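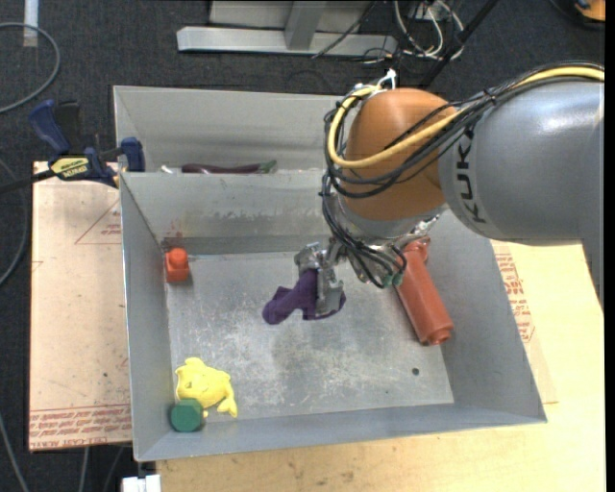

Kastgate Makers and Automation Club
Minutes of the July meeting, Jul 20, 2026

Notes by me again, because I was the one holding a pen. If I got you wrong, tell me before the next meeting and I'll fix it.

Marjatta Saarela opened the meeting and thanked everyone for coming out in the heat. The March minutes were approved with one correction: it was the small lathe that needed a new belt. The big one is fine and always was (sorry, big lathe).

1. The visit to Felladent

This took up most of the evening, and I'm glad it did, as I've been wanting to talk about it ever since we got home! For those who missed it, Felladent had their open day and let our group stay on afterward for a longer look at the picking bench. It's a big KUKA arm, orange at the joint with a fat yellow cable looping over the top, and it works over a gray metal bin with a second one right behind it. The things it picks are wonderfully ordinary. A yellow fish toy, a purple eggplant, a sort of bottle shape, some blocky bits. I had pictured engine parts.

Marjatta said what she liked best was seeing it deal with the soft purple thing, because cloth doesn't hold still for anybody. The fingers pinch it from above and the rest just droops around them. She asked our host how the arm knows where to grab, and the answer was that it looks for a good spot, makes its best guess, and tries again if it comes up empty. He told us they had done 200 picks the day before we came and 132 of them worked on the first try. A few people thought that sounded low. I thought it sounded pretty good, having seen me with a pair of kitchen tongs.

We got into a long side discussion about the bin. I'd noticed how scratched up the bottom was, and so had half the room. Somebody felt a rubber mat would save the metal and the fingers both. The other view was that a mat would bunch up and get grabbed along with everything else. No decision, as it isn't our bin, but Marjatta will pass the question along with our thank-you note.

There was also praise for the plain old bar clamp at the corner where the bins meet. All that money in the arm and then the same kind of clamp I have in my garage - I found that very cheering.

The one complaint was about sound. The talk in the front hall was hard to hear from the back, and the people who sat there missed most of the part on safety stops. Felladent has offered to send the slides. I'll forward them when they come.

2. Our own demonstration in the fall

Following straight on from that, we talked about what to show at our own open evening. The little Tazi arm is working again and everyone agreed it should be the main attraction. The plan is to let visitors choose what goes in the tray and then see if Tazi can get it out. I offered to bring a box of odds and ends from home, and I was asked, kindly, to leave out anything with glitter on it.

We'll run it in 2 sessions with a break between them so the motors can rest and we can too. Groups of 8 at most, with a rope line so small hands stay back from the tray. Marjatta wants a rehearsal first, with one of us playing the awkward visitor. I put my name down for that right away.

We still need a table that doesn't wobble. Please look around at home and at work!

3. Software

The Bustivex trial runs out soon. Opinion was split. The people who use it every week love the way it lets you replay a move step by step, and the people who don't use it would like the money spent on a vacuum gripper. We went back and forth on this for quite a while. In the end we agreed to keep Bustivex through the open evening and then look at it again. The vacuum gripper goes on the wish list, near the top.

4. Odds and ends

The side door sticks again. Lift and pull.

Whoever borrowed the long hex keys, please bring them back - no questions.

Safety glasses have been washed and are in the blue tub by the sink. Put them back there and not on top of the printer.

Jobs to do

Marjatta: thank-you note to Felladent, including the mat question.
Me: forward the slides, bring the box of odds and ends, type up these minutes (done!).
Everybody: table.

The meeting closed after that, and most of us stayed for lemonade and watched the Felladent videos on Marjatta's laptop one more time. The date of the next meeting will go out by email once we know the room is free.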